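Perihan Başaran had paid for the room until August 31, 2020, and she meant to be out of it a day early. She had lived there 13 years. Her landlady, Waltraud Danzer, came up at noon with tea and stood in the doorway.

"You haven't done the bed," she said.

"I'm doing the small things first."

The quilt was still heaped where she had thrown it that morning. Her mother had sewn it in April of the year Perihan left home, and it would not fit in any box she owned.
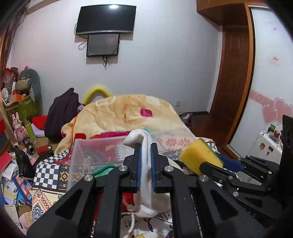 Waltraud put the tea down and asked who was taking the television. Narayanan was, for 30 dollars. He would bring his brother's van and carry the wardrobe down too, if it came apart.

"It won't come apart," Waltraud said. "My husband glued it."

They drank the tea. Then Waltraud wanted to know what was going along in the car.
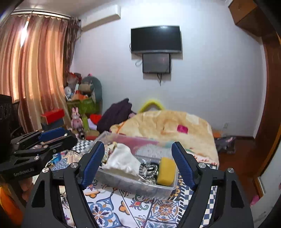 Perihan said she hadn't decided. Her sister had told her to throw everything out and start over. She looked at the clear bin on the tablecloth. The braided loop could go to her niece. The white cloth with the ruffle was staying with her, and so was the sponge-like block, because there would be shelves to wipe at the other end.

"Leave me the tablecloth," Waltraud said.

Perihan moved the bin to the floor and began to fold it.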